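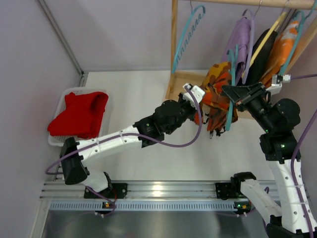
Small Wardrobe, Shared Room: Hanging and Folding in Limited Space
Project report, Household Design Studio

1. Why I chose this topic

When I moved to Canada in January I got one half of a bedroom and no closet. My clothes lived in a suitcase for the first weeks, and every morning I took out almost everything to find one shirt. My instructor, Ross Crichton, asked us to choose a problem from our own daily life, so I did not need to search very long.

The question of my project is simple: which clothes should hang and which should stay folded, if a person has only one short rack and one basket?

2. Materials

I compared two racks from the shops near the campus. The Grakmont is metal and taller, but its feet stick out and my roommate tripped on them. The Lecomte is wood, with a round rod and a shallow tray at the bottom. I preferred the tray, as socks and scarves can lie there and do not travel across the floor.

For folded things I used a white plastic basket with a mesh surface. Solid bins look neater, but with the mesh I can see from the side what is at the bottom. The hangers were plastic in several colours, teal, lavender and pale yellow. At the beginning I bought the colours only because they were on sale. Later I gave each one a meaning: teal for everyday tops, lavender for clothes I wear to work, yellow for things which need washing soon.

3. Method

For 6 weeks I changed the arrangement and wrote in a notebook how long I needed to find my clothes in the morning. I also wrote down when something fell off, because thin plastic hangers can be slippery for wide necklines. Four classmates tried the final arrangement with their own clothes and filled out a short form of 300 words or less.

4. What I observed

The rod fills up faster than expected. Clothes which hang folded over the hanger take more depth, and they push the neighbours to the side. When the hems are long they reach the tray and cover it, so the tray is useful only under the short garments. I moved all the long pieces to one end.

Dark clothes were difficult. A black top beside another black top disappears completely, but between purple and orange it is found at once. My classmates said the same. I did not plan to study colour order, and it became the most helpful part for me.

Empty hangers should stay on the rod, at the end near the post. When I put them on the bed they went missing, and then the clean clothes went on the chair.

In the basket, one thick red cloth took nearly all the room. I tried rolling it, but it opened again. Folding in half and turning the edge over was better, although it still leaned on the rim. Bulky items probably need their own place.

5. Limits

The group was small and all of us are students with few formal clothes. I did not test winter coats. The Kellano hooks I ordered arrived too late.

6. Next step

I would like to add a second, lower rod on the left side for trousers, and measure the mornings again with the same notebook.

Submitted April 2, 2026

We use cookies to improve your visit. Accept | Manage settings
© Skata Student Projects | Contact | Back to top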